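Questions people keep asking me about the Bemham toast nights

I get the same emails every spring, so I've put all my answers in one place. If yours isn't here, write to me and I'll add it (eventually, I'm slow in July).

What is a toast night, then?

It's supper, basically. I slice up a lot of bread, people bring things to put on it, and we eat until the hall has to be locked up. I started doing it when I'd moved to Bemham and knew my neighbours only by their bins. The first one was four of us and a tin of sardines, and I had such a good time that I booked the hall again before I'd even washed up.

Who can come?

Anyone! You don't have to live in Bemham. We've had people over from Varik, and one couple who were only passing through and had followed the smell up the lane. Children are very welcome but please keep an eye on them near anything hot.

When's the next one?

26th June, doors at half past six. I try to get the food going by seven but I do talk a lot.

How much is it?

Three pounds for grown-ups, nothing for under-twelves. That covers the hall, the bread and the butter. If three pounds is a stretch this month just come anyway, you don't need to have a word with me first.

What should I bring?

One topping, enough for six or so people to have a spoonful. Not a giant bowl! We had 3,000 grams of hummus left over last summer (I weighed it, I was that cross) and I was eating it for lunch well into the next week. Things that always go down well: anything with beans, soft cheese, roast peppers, a good sharp chutney. Siham Daher brings a walnut and pomegranate paste that people queue for, and no, she won't give me the recipe either, so please stop asking me to get it out of her.

Can I bring my own bread?

Yes please. Sourdough is lovely but cut it thin, thinner than you think, or it goes brown at the corners and stays floppy in the middle. Flatbreads are grand too. Rye takes longer than everything else and wants a tray of its own.

Why don't you just use ordinary toasters?

I did, for the first year. Two slices at a time for a hall full of hungry people, you can imagine. They also tripped the electrics twice when someone put the urn on. Now it's little tabletop ovens and a grill, and the bread goes in on trays.

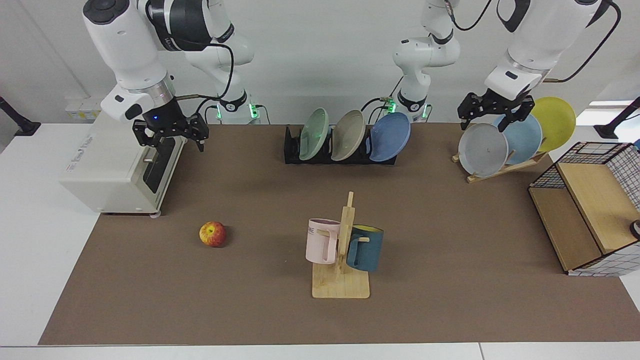 I'd say 200 degrees is the setting to start from at home, with the rack in the middle and the slices not touching. Look at them after three minutes and don't wander off. Every small oven has a hot corner, and the only way to find yours is to burn a few crusts. Turn the tray round halfway and you'll be fine. If you're doing cheese, toast one side first, flip it, then put the cheese on the pale side and give it another couple of minutes.

And for goodness' sake empty the crumb tray. I left mine for a whole winter once and the kitchen smelt like a bonfire.

Is there anything for vegans / coeliacs?

Loads for vegans, usually more than half the table. There's a dish of olive oil next to the butter with its own brush. For gluten-free I keep a separate board, knife and tray, all with green tape on, and that bread gets done before anything else. It is still a hall full of crumbs though, so if you're very sensitive please ring me and we'll talk it through properly.

Do I have to label my topping?

You do, sorry. Write down everything that's in it, nuts and sesame especially. There are cards and pens on the table by the door.

Where do I park?

Behind the hall, or along Jaber Lane if it's full. Please don't block the farm gate. The 459 bus stops at the bottom of the hill and the last one back goes at ten past ten.

Will there be music?

If Ermanno Morelli remembers his accordion, yes. If he doesn't, we have the radio.

Could I start one where I live?

Oh, do! Kusora have been running theirs for two years now and their chutney table puts ours to shame. Start small, borrow plates, and buy more butter than seems decent. I'm happy to send you my shopping list, just drop me a line and tell me how many you're expecting.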